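Maps in the front of novels. Against them, mostly. Finished Silen on Wednesday, 174 pages before anyone leaves the village, and the map had already told me they'd reach the coast. Cheers for that.

Pētersons gets away with it becuase his map is wrong. Rivers in the wrong place, a town missing, and you only find out when the characters do. Good trick. Works once.

The rest is padding. Watmont printed 23 place names for its last fantasy, and the story visits two.

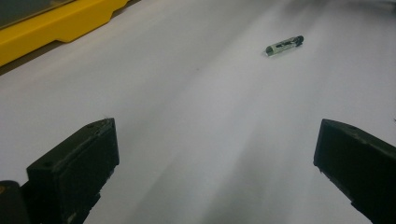
Readers like maps, I know, my sister traces them. Fine. But a map should be something you make yourself, halfway through, when you're lost. Blank white surface, a stubby little thing with a black cap, off you go. Mine for Nalel had a mountain where chapter 17 puts a lake and I enjoyed the book more for it. Put the offical one at the back if you must.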